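面盆上的黑点子怎么擦？Moncrieff公寓发了份清洁须知

2019年10月5日，星期六　Irno本地消息

Irno讯　Moncrieff公寓的租户今天在信箱里收到一张纸，正反两面，讲的全是卫生间那只白面盆。怎么擦，用什么布，什么东西不能往上倒。须知由负责公寓维修的Pullis公司编写，今天起生效，一共80户。

起因是退租。今年3月起，公寓换了新一批洗手柜，白色陶瓷一体盆，下面带双开门柜子。用了半年，退租验房时为盆面上的痕迹吵过几回。租户说是旧的，物业说是新的。扣押金，投诉，再退押金，来回折腾。最贵的一笔扣了800元，后来全退了。

Pullis的维修主管Gillespie Haldane说，多数痕迹根本不用换盆。“先拿布擦，擦完再说话。很多人一看见黑点就打电话，电话打完了，布还没拿。”

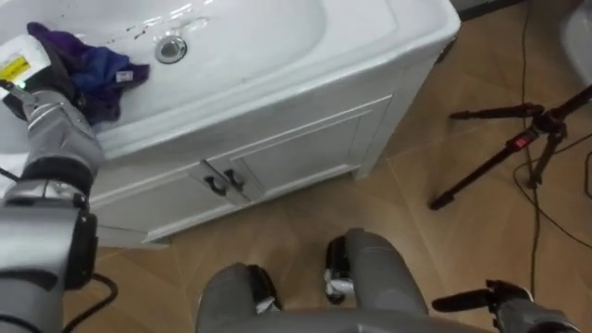

他说的布是超细纤维布，不起毛的那种。须知第一条就写：不用钢丝球，不用硬毛刷，不用带颗粒的去污粉。白釉面划了就是划了，划痕里藏脏，以后越擦越灰。旧毛巾也可以，洗干净，剪掉金属扣子和拉链头。

顺序也写了。先冲水，把浮灰和头发冲走，再从盆边往下水口方向擦，最后擦龙头底座。溢水孔别忘了，小圆孔，在盆后壁，平时没人看，气味常从那里来。用棉签，蘸一点中性洗洁精，转两圈，冲掉。

染发膏、睫毛膏、墨水这一类，当场就要处理。干了也能擦，费点力气。湿布敷5分钟，让它软下来在擦，别上来就使劲。Haldane说他见过有人用指甲刀刮，盆面没事，下水口那圈镀铬刮花了。

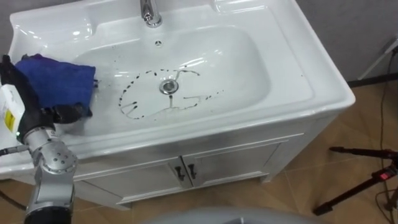

下水口的金属件另算一条。镀铬怕酸，除垢剂沾上去要马上冲。漂白水和洁厕灵不要混用，这句用了黑体，印了两遍。柑橘类清洁剂可以用，别过夜。

也有租户不太满意。住三楼的一位女士对记者说，须知写的很细，可是没说布由谁出。“让我买布，让我拍照，那检查的时候是不是也让我自己签字？”物业答复，首块布随须知发放，以后自理。颜色没有统一要求。

柜子部分篇幅不长。门板上有凹槽线条的，拿半干的布顺着槽走，不要积水。拉手用干布。柜底踢脚那一条，拖地时候拖把别老往里顶，板材泡了会鼓。柜内不存开了盖的清洁剂。 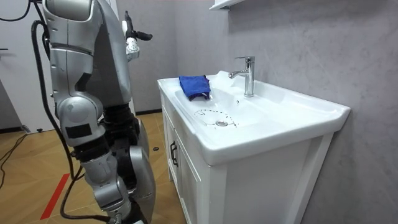
白色洗手柜靠灰墙摆放，柜门配黑色竖条拉手。

供货的Seltasura公司此前给过一份保养说明，英文的，字很小，夹在合格证里。不少租户说没见过。Pullis这次把里面有用的几句译了出来，放在背面最下方，字号调大了。

验房办法同时改了。今后退租，物业和租户一起到场，先按须知擦一遍，擦完还留着的痕迹才登记。登记要写位置，盆内、盆沿还是柜门，写清楚。单是水痕和水珠不算。有异议的，3天内提出，由Pullis派人复查一次，复查不收费。

入住时也要拍照留底，盆面一张，柜门一张，龙头一张。光线够就行，灯开着拍。以前没拍过的老租户可以补，补拍的照片从今天算起，之前的事不追。

Haldane还提了一句布的事。擦完洗一洗，拧干，挂起来。湿着团在盆边上一放一夜，第二天味道就出来了。深色布头一两次可能掉色，先单独洗，別跟白毛巾混。 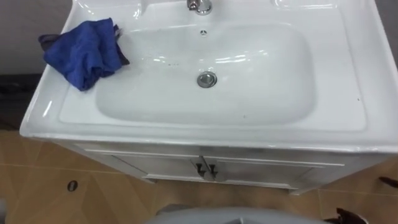 盆沿左侧放着一块深蓝色软布，盆中为圆顶弹跳式下水塞。

公寓方面说，厨房水槽暂时不在须知范围内，不锈钢的，擦法不一样，以后另发。浴缸和淋浴间也还没排上。

没收到须知的住户可到一楼值班室领取，周末有人。报修电话不变。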